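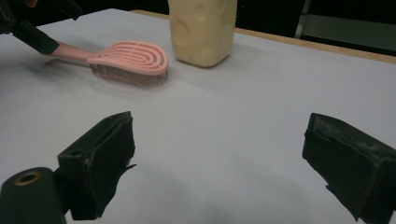
Figure 6. Hairbrush task, bristles to the table, jaws open. Container at the far side.

6 Teaching and assessing a grooming and tidy-up task

6.1 Scope

This section covers set-up, demonstration and scoring for tasks in which a small personal item is picked up, turned, moved across a tabletop and put down. The hairbrush task is used throughout. The same steps apply to combs, nail brushes and lint rollers. Wet items are covered in Section 9.

Read 6.7 before promising a result to a client. The Ernex hand-held gripper records demonstrations for later training. It does not perform the chore by itself, and a recorded set is no guarantee that an arm will.

6.2 Before you start

1. Clear the tabletop of anything that is not on the task card.
2. Wipe the surface with a dry cloth. Let any cleaning product evaporate fully.
3. Check that both jaws open to the stop and close without binding.
4. Inspect the jaw covering. Scuffing is acceptable. Replace the covering if bare jaw shows on a gripping face.
5. Set the item and one bystander object on the table. The bystander object is not moved during the task.
6. Start a new session in Hamdan and enter the task code.

CAUTION: Keep hair, cords and loose sleeves clear of the jaw pivot. Where an assistant is working at the same table, agree on a spoken stop word first.

Note: A plain, light tabletop is preferred for the first set. Patterned surfaces may be added once the baseline set has been accepted.

6.3 Setting the item

The assistant places the item by hand at the start of each run.

1. Hold the brush by the narrow end of the handle.
2. Lower it bristle-side down and press lightly until the bristles carry the load.
3. Vary the handle angle between runs. Do not line it up with the table edge every time.
4. Withdraw the hand completely.
5. The operator waits for the word "clear" before moving the gripper in.

Runs in which the assistant's hand is still moving may be kept, but must be tagged HAND PRESENT. They are used to teach the system to wait. Do not mix them with pick-up runs.

6.4 Demonstrating the pick-up

1. Approach with the jaws wide open.
2. Straddle the handle. Avoid gripping the head, as slotted heads flex and the brush will roll in the jaws.
3. Close until the handle stops shifting. Do not squeeze further.
4. Lift straight up to clear the bristles from the surface.
5. Move to the target zone on the task card and lower the brush.
6. Open the jaws fully before backing away.

If the brush drags, finish the run and tag it DRAG. Do not stop halfway and restart inside the same recording.

CAUTION: Never demonstrate brushing on a person or an animal with this tool. The jaws have no force limit suitable for contact with skin or scalp.

6.5 Number of runs

The minimum set for one item is 40 accepted runs. Where the item is to be picked up from both bristle-down and bristle-up positions, record 74. Rejected runs do not count toward either total.

Replace the brush with a different model partway through the set. Colour matters less than handle width and bristle stiffness.

6.6 Scoring a run

Score each run on playback, at normal speed.

PASS: Item lifted clear, placed in the zone, bystander object not touched.
PARTIAL: Item placed in the zone after a drag or a second grip.
FAIL: Item dropped, item outside the zone, or bystander object moved.

A second person should score any run that the operator has marked PARTIAL. At Cesterdale this is done by Rania Kassab or Abla Moussa. Other sites should nominate a scorer in the session notes.

6.7 What current systems can be expected to do

The Bruvdale trial trained an arm on 3,812 runs covering several tabletop chores. Findings relevant to this section were as follows.

Picking up a dry brush by the handle from a clear table was reliable enough for unattended testing in a fenced cell. Picking up the same brush from a cluttered vanity was not. Turning a brush over in the jaws failed more often than it succeeded. Pulling hair out of the bristles was attempted and abandoned.

Of the hairbrush runs, 169 were set aside for review by Hadi Azar. The usual fault was a grip taken too close to the head. Step 2 of 6.4 was reworded as a result.

On present evidence, putting a brush away is within reach under controlled conditions. Using one is not. Quotes to clients should keep the two separate, and should name the table, the item and the lighting to which the result applies.

6.8 Closing the session

1. Return the item and the bystander object to the numbered tub.
2. Confirm that every run carries a score.
3. Upload the session from Hamdan and wait for the green tick before powering down.
4. Store the gripper with the jaws open.

Section 6 revised 29th August. Send corrections to Milagros Lorente.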